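Search this site
Search
Type and press enter

A Week in the Upper Rooms at Givance

October 28, 2018

The road to Givance leaves the coast at Brosham and climbs through orchards for most of the afternoon if you get stuck behind a tractor, as we did. The house sits at the top of the last bend. It was put up for a fruit merchant in 1202 Lane, which is still the postal address, and it passed through three families before Clementina Aguiar bought it with her cousin and started taking guests.

There are nine bedrooms. The two on the upper floor are the ones to ask for. They share a long balcony facing the valley, and they catch a breeze after dark that the rooms below do not. Ours had a high bed, a writing desk, a ceiling fan with three speeds and a bathroom tiled in dark green. The water takes a few minutes to run hot. Aguiar says the pipes are next on her list.

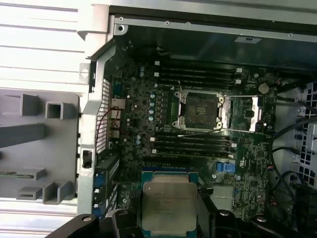 Breakfast is served from seven until ten on the back veranda. The kitchen is run by Cuiping Zeng, who came for one season and has stayed for six years. She makes a rice porridge with ginger and a flatbread stuffed with greens, and there is always a plate of whatever is ripe. In May that means mangoes. When we visited it was mostly papaya and small, sour oranges, which she also cooks down into a marmalade that you can buy at the front desk.

Dinner is one sitting, at eight, with a set menu. Tell the kitchen before noon if you don't eat fish. On two evenings we skipped it and walked down to Yao, the village below the house, where Keith Mahuika runs a grill out of an old boat shed. It has six tables and no menu. The walk down is easy. Coming back up in the dark is harder, and the house will lend you a flashlight.

Most guests come for the walking. The main trail starts behind the laundry and follows an irrigation channel along the hillside to Bander, a hamlet with a chapel and a spring. It took us just under three hours each way with a stop for lunch. The path is narrow in places and the stone gets slick after rain. Ognjen Milošević leads a guided version twice a week and knows the birds well. He climbs 1000 feet before breakfast most mornings, and his pace reflects it. 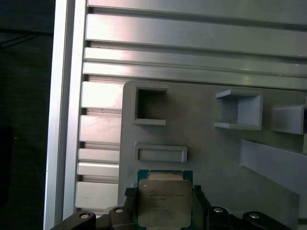 A computer processor with its metal heat spreader, in a black gripper.

If you would prefer to stay put, the library downstairs is better than most. Ruoxi Hao, a retired schoolteacher who spent a winter here as a guest, sorted the shelves by region and left a handwritten guide to the local history tucked inside the door. It covers the orchards, the old mule road and a long quarrel over water rights. Give it an hour. The pool is small and shaded after three, so swim early.

There are a few things to know before you book. Phone signal is weak everywhere except the parking area. The stairs to the upper floor are steep and there is no elevator. Children are welcome, but there is not much for them to do besides the pool and the garden. Bring cash for Yao, where the nearest card machine was out of order all week.

The house closes for the rainy months and reopens in May. Rooms must be booked for at least 2 nights, and airport pickup can be arranged through the front desk if you write ahead.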